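3. Materials and procedure

Figure 1 gives the blocks and the divided metal bin.

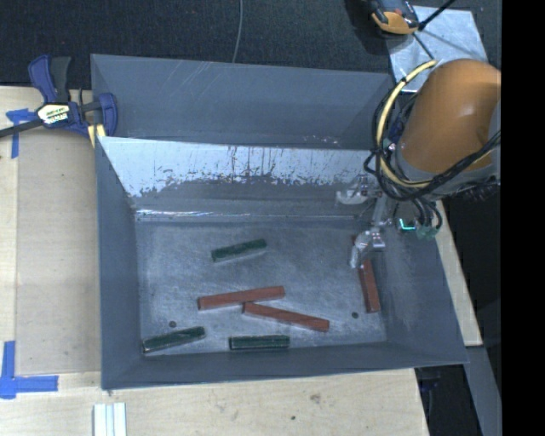 3.1 Participants

Children were recruited through two primary schools, Goh and Ceko, in neighbouring districts. Letters went home in March and 228 families agreed to take part. The children were in their second or third year of school and all had passed the routine hearing and eyesight checks done by the school nurse. Parents filled in a short form on the languages spoken at home, and children who heard the language of instruction only at school were kept in the sample but marked for the separate analysis in Section 5. Three children moved away before the second visit and their scores are left out of the tables.

3.2 Word lists

The study asks whether children remember spoken colour and shape words better when the words come in a short story than when they come in a plain list. We wrote 2 sets of sentences, matched for length and for how common the words are in early reading books. Each set used the same nouns and the same colour words, so that a child who did well on one set could not have done so simply by knowing more of the vocabulary. Suryani Purba recorded all sentences in a quiet room at an even pace. Recordings with a cough, a slip or a rising tone at the end were made again.

In the story form, the sentences followed a character called Lava who was sorting goods at a market. In the list form the same sentences were put in a mixed order and the name was replaced with "someone". Nothing else was altered. Two class teachers read both forms beforehand and asked for one verb to be changed, as they thought the younger children would not know it.

3.3 Testing

Each child was seen alone, in a spare classroom or the school library, by one of two testers (Yoga Tjoa or Yanti Sinaga). Visits took place in the morning, before the midday meal. The tester chatted with the child for a few minutes, played one practice sentence and made sure the sound level was comfortable. The child then heard the first form, drew freely for a short while, and was asked to say back as much as he or she could remember. The second form was given on a later visit. Half of the children had the story first and half had the list first.

Testers did not correct mistakes. If a child stopped, the tester waited and then asked once, "Is there anything else?" Answers were recorded and typed out in full. A child who wanted to end the visit early was thanked and taken back to class — this was rare and happened mostly at Ceko, where visits ran close to break time.

3.4 Scoring

One point was given for each colour word said with the correct noun. Words given in a different order still earned the point, and so did near matches such as "reddish" for "red". Nadhirah Wijaya scored all the typed answers without knowing which form each child had heard. Saron Abera scored a further 300 answers drawn at random from both schools, and the two sets of scores agreed closely. Where they differed, the recording was played again and a score was settled by discussion. Most of the differences came from unclear speech, and a smaller number from children who named a colour twice with two different nouns. In the second case only the last answer was counted.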